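The Long Table Comes Back

Walk into the old feed store in Carnholm on a Friday evening and the first thing you notice is the noise. Forks, chairs scraping, somebody laughing too hard at the far end, a baby getting passed from lap to lap. Seventy seats went on sale in February for the first of the season's shared suppers, and they were gone before lunch.

I went in expecting a nice meal. I came out wanting to rip out my own dining nook and start over, because eating at one big table with people you've never met is a total joy, and I can't believe how long we went without it!

The suppers are the work of Zewditu Yimer, who cooked in hotel kitchens before she moved to town and took over the lease on the feed store. She grew up eating from one wide platter, everybody reaching in, and she missed it. "In a hotel you send the plate out through a door and never see it again," she told me, ladling out lentils. "I wanted to see who was eating." Her room, which she named Hadgu, has a stove, a sink, a wall of mismatched bowls and one table. You sit where there's a gap. 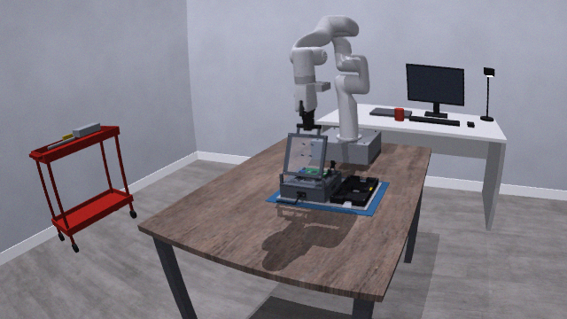 Shared tables are an old idea, of course. Inns used them, and so did farms at harvest time, boarding houses, logging camps and big families everywhere. Then restaurants figured out that people would pay more for a little privacy, and homes got smaller, and the table shrank to a round thing for four with a fruit bowl in the middle. What I love about the long kind is how it changes a room. A long brown wooden top against cool bluish-gray walls looks warm before there's a single plate on it, and gray wood-look planks underfoot let the brown do all the talking. Push in a couple of benches and you've got a place where a person can do homework at one end while bread dough rests at the other.

The talk is different too. At a round table everyone has to be in the same conversation, and at a long one there are four or five going, and you can drift. On my night I started out hearing about a goat with an ear infection, leaned left for a debate on whether the Plollberg road should be paved (it should), and ended up trading recipes with a retired bus driver who puts orange peel in his beans. I've made those beans twice since. They're wonderful.

Yimer's own table came from Satatwood, a two-person shop outside Plollberg that builds almost nothing else. It's 102 inches long, and they had to take a window out to get it into her building. She oils it herself and doesn't fuss over rings or scratches. A guest once apologized for a burn mark and she made him sign his name next to it in pencil — it's still there, under the salt.

By her guest book, 2,164 people have eaten with her so far, plenty of them more than once. Some drive over an hour. A few have started their own suppers in garages and church basements, with folding tables pushed end to end and a bedsheet for a cloth, and she lends them pots.

If you want to try it at home, her advice is to cook one big dish and skip the place cards. Put the bread where people have to ask for it. And invite somebody you only know well enough to wave at.

Contact us | © 2019 All rights reserved | Back to top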